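Section 4: Setting up the basket station

By now your Garnurero cell should be bolted down, powered and homed. If it isn't, go back to section 3 and do that first. This section gets the basket where the arm expects to find it, and then gets the gripper ready to pick it up. I allow myself a whole morning for a new cell and an hour for one that's only been moved.

You'll need a steel ruler, light-colored tape, a soft cloth, the hex keys from the Grullham kit and one empty basket. Use the same type of basket you plan to run. I once taught a whole station with a slightly shorter one I found under the bench, and I had to do every point over again.

CAUTION: Keep the arm in hold while your hands are on the table. Hold means the key is turned and the key is in your pocket.

4.1 Marking the spot

1. Wipe the table down and let it dry. Tape on a dusty surface will creep, and you won't notice until the picks start drifting.
2. Measure 350 mm from the table's front edge and make a small pencil mark at each end of where the basket will go.
3. Put down two tape corners, one for each end. Leave the stretch between them bare.
4. Set the basket down with the rim up and its long side running from one corner to the other.
5. Push gently on each end. If it rocks, check for tape or grit under the base.

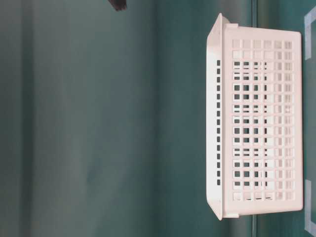 Figure 4-1. Basket set down along the marked side, tape corners at both ends of the base.

Go by the base when you line things up! The rim is the part you look at first, but these baskets flare toward the top, so a rim that looks right can be sitting over a base that's off. I get my eyes down low and look along the table.

Note: Leave the basket empty until you've finished 4.3. I know it's tempting to throw a few parts in and see what happens.

4.2 Checking the view from the side

The cell uses a side view to decide whether a basket is there and whether it's straight. All those square holes can confuse it - the software sees background through some of them and white plastic through others - so give it a calm background to work with.

6. Hang the backdrop so it falls freely. A few soft folds are fine, and I don't bother ironing mine.
7. Open the Station page and pick Side View. The whole basket should be in there, both ends of the rim included.
8. Press Learn Empty with the basket off the table, then Learn Basket with it back on.
9. Set the brightness threshold to 148. If the page keeps losing the basket, try 130 before you start moving lamps around.
10. Lift the basket out, put it back and read the status line again. Do that until you trust it. 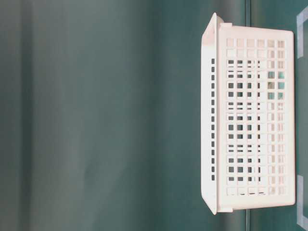
Figure 4-2. White basket against the teal backdrop, slots and square holes facing the side view.

If the status line flickers between Present and Unsure, look for glare on the plastic first. A lamp nudged a hand's width to one side has cured it for me more often than any setting has.

4.3 Gripper and cable

Now the arm gets to move. Stay outside the tape line on the floor, keep one hand on the stop button and run everything at the slowest speed.
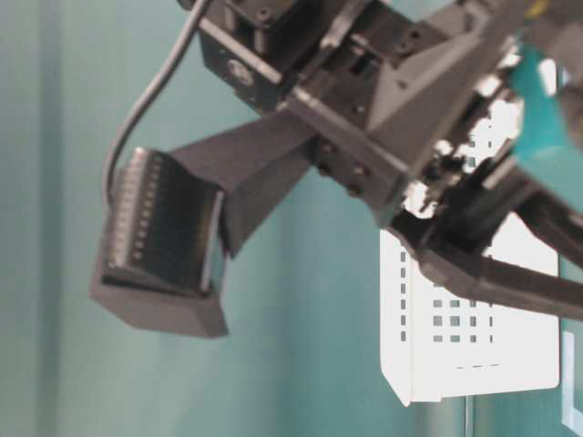

By Ojeda | Trirkholm workshop | Updated in March

Start with the fingers spread, like the open V in the picture, and have a good look at the black cable before you jog anything. It should come down past the housing in an easy curve and tuck in at the back of the finger. What you don't want is a tight bend, or a loop hanging down where it could snag on the container.

11. Open the fingers all the way and watch the cable while they travel.
12. Close them all the way and watch again. If the cable pulls straight at any point, give it more slack at the wrist.
13. Wipe the pads and the little ridges along the edge with a dry cloth. Skip the solvent.
14. Jog the arm in slowly until one finger is beside the container. Stop there and check the gap with your ruler, arm in hold.
15. Save the point as Approach.
16. Repeat for Grip and Lift, with the container empty.

CAUTION: The finger you aren't watching is the one that hits something. When one is passing across the front of the container, check where the other one has gone.

Look over the fasteners on the housing every 3000 cycles, or sooner if you hear a tick when the fingers open. Snug is enough. If one keeps working loose, take the gripper off and go to section 7.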